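Textile Care and Construction
Handout 6: Dimensional Change in Knitted Cotton

Read before the lab session. Bring a calculator and a copy of the Windedell record sheet.

1. Terms

Dimensional change is the difference between a measured length before and after laundering, given as a percentage of the length before. A negative value is shrinkage and a positive value is growth. The two directions are always reported separately. Length runs along the wales (the columns of loops) and width runs along the courses (the rows). A single figure for "shrinkage" with no direction stated will be marked as incomplete.

Change (%) = 100 x (after – before) / before

Worked case: a 450 mm span that measures 423 mm after laundering has changed by –27 mm, or –6.0%.

2. Why knits move

Three mechanisms are treated in this course.

Relaxation. Yarn is under tension during knitting, wet processing and drying on the frame. The loops are pulled long and narrow and are held that way by friction and by drying under load. Water and agitation let them return to a rounder shape. The usual result for single jersey is a loss in length, sometimes with a small gain in width.

Swelling. Cotton fiber takes up water and grows mainly in diameter. The yarn gets thicker, so a loop of fixed yarn length must cover a shorter path. Part of this is recovered on drying and part is not.

Consolidation. Tumbling moves the loops against each other until they reach a stable packing. Line-dried pieces stop short of this point, and for that reason line and tumble results must never be averaged together.

Felting belongs to wool and is covered in Handout 8.

3. Spirality

Single jersey made from twist-lively yarn skews when it relaxes. The wales lean away from a right angle to the courses, and in a finished garment the side seam travels toward the front or back. Record the angle between the wale line and the perpendicular to the course line, in degrees. Ply yarns and balanced structures such as rib and interlock show little of it.

4. Conditioning and laying out

Pieces are conditioned until two successive weighings agree within the tolerance on the record sheet. They are then laid on a flat surface larger than the piece and smoothed without stretching. A knit will accept several millimeters of false length from one careless pull at the hem.
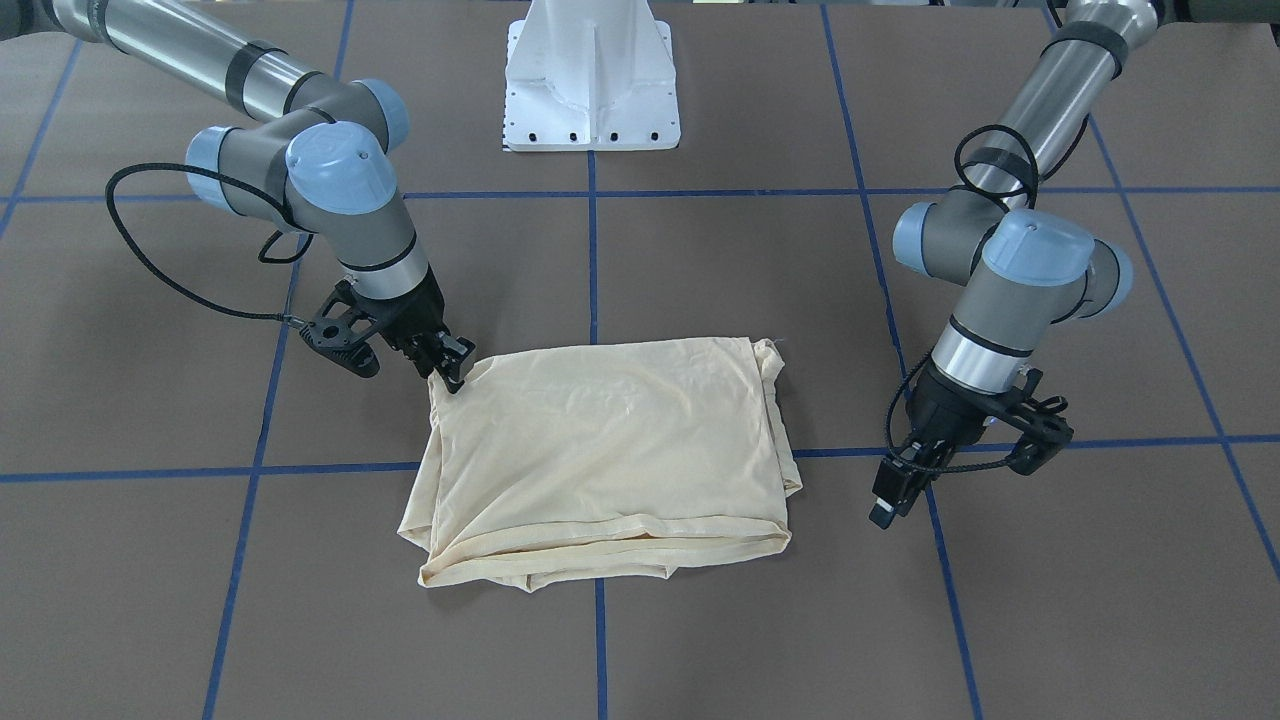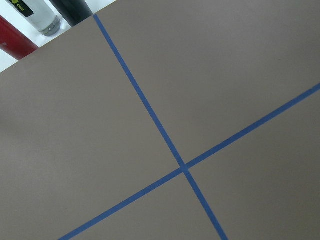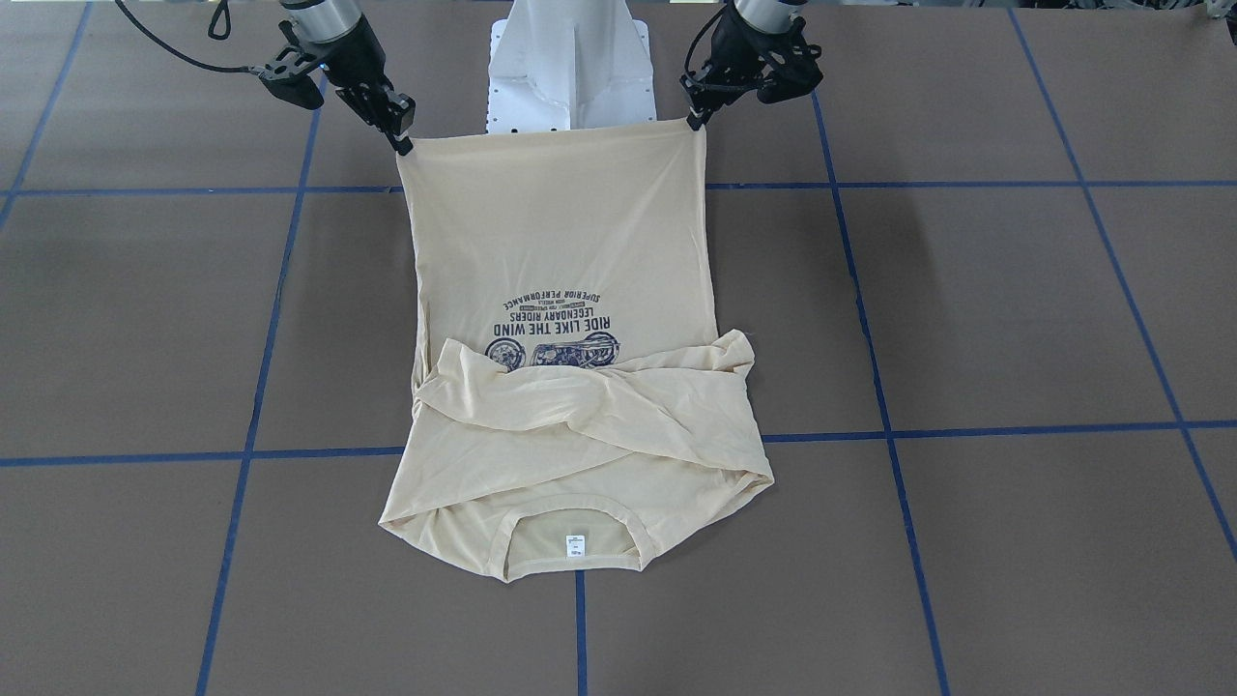 Bontu Gebreyes raised an objection to the smoothing rule after the December session, and it is a fair one: if the piece is smoothed by hand, the operator has already applied a tension that appears nowhere in the results. Her proposal was to measure each span, lift the piece clear, lay it again and take a second reading, then report the spread beside the mean. The method has been adopted below.

5. Procedure

Mark three spans in each direction, clear of seams, hems and ribbing. Use the Cumetti template for full garments and the short template for cut swatches.
Measure all six spans. Lift, lay again, repeat.
Launder on the program assigned to your group. Make up the load with ballast of similar weight.
Dry by the assigned method only.
Condition again and measure as before.
Calculate the mean change for each direction, with the spread between layings.

If the spread is larger than the change you are reporting, say so. Do not discard the reading.

6. Notes on fabric choice

The Ustard jersey is an open, slack knit and will show the largest length loss. The Pruvost interlock has been compacted at the mill – mechanically pushed together along its length before sale – and should show little change on the first cycle. Groups given both should plot them on one axis.

Stitch density is counted before and after on the same area. A rise in courses per centimeter should agree with the length loss. Where it does not, check the marks for bleed or drift first.

7. Submission

One record sheet per group and one discussion per student, 2000 words at most, tables not counted. Questions on the calculation go to Kamrul Khondokar. Worn templates should be returned to the front bench with a tag on them.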